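News > Media releases > Workshop and play

NIRSKA OPENS UP ITS PEG BOARD PLANS, LENDING SETS TO FOLLOW IN APRIL

For immediate release

Nirska, the small workshop behind the Stitwood range of hand-skills boards, is putting its peg board plans out for anyone to use. Free download. No sign-up. Cut one at home, at school, at the local makers' shed, whatever suits.

Lending sets go out from April through Wovura, the toy and tool library on the harbour side of town. Two boards per household, three weeks at a time.

The peg board is the plainest thing Nirska makes. Flat white sheet, raised plates, blue pieces in different heights and thicknesses. Pick a piece up, put it back where it belongs. Harder than it sounds with stiff fingers or very small ones.

"We kept getting asked for the drawings," said Marlina Purba, who runs the workshop. "People had lost a peg, or wanted a fatter one, or their nan couldn't get hold of the thin ones. So -- take the drawings. Make the fat one."

Nirska has sent out 1,024 boards so far, mostly to schools and rehab clinics, and answered more than 3,143 emails about spare parts. Purba says the second number is the one that made up her mind.

What's in the download:

Drawings for the board and plates, full size, prints across four sheets
Peg sizes, thin to thick, plus a blank page for your own
A colour guide (blue on white is the usual, strong contrast helps, but go your own way)
Notes on sanding the edges, please do read these

Rizal Khoo drew up the new plans over the summer and has kept the layout loose on purpose. Short peg next to a slightly taller one, so you have to look twice. A thin one sharing a plate with a thick one. A knob with a peg in the middle for turning practise. Bigger cylinder for a whole-hand grip, narrow slot off to the side.

"The slot is the bit everyone argues about," Khoo said. "Too easy, too hard, wrong end. I've moved it so many times. It's staying put now."

Bortolotti, the timber and plastics yard, is putting aside 591 sheet offcuts at the right size. Free to schools, cheap for everybody else. Ask at the side counter, bring a bag.

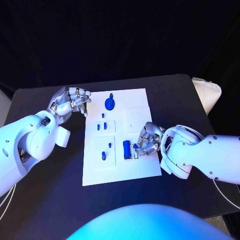

The peg board with its blue pieces and raised white plates. Photo: Nirska

Sekar Mandagi at Wovura said the library has had a waiting list for the boards for most of the past year. Returned sets get wiped down and checked against a card in the lid. Missing pegs won't be charged for, just tell the desk.

An open morning is planned at the Wovura rooms, 10 am start, tea on, boards out on the tables for anyone who wants a go. Date to be be confirmed. Kids welcome but the small pegs are not for under threes.

Media enquiries to Marlina Purba at the workshop. Print-size photos on request.

Contact Nirska | Copyright Nirska, all rights reserved (plans excepted) | Back to top

Comments

Afiq Lubis
Printed the four sheets and the plates came out a touch small. Check your printer isn't set to shrink to fit, mine was. Good plans otherwise.

Saodah Subramaniam
Mum used one of these after her wrist op and swore at the thin peg every single morning. Would love a set with only thick ones! Is Bortolotti open at lunch?

Rizal Khoo
Saodah -- yes to lunch, side counter only. Thick pegs are on sheet three.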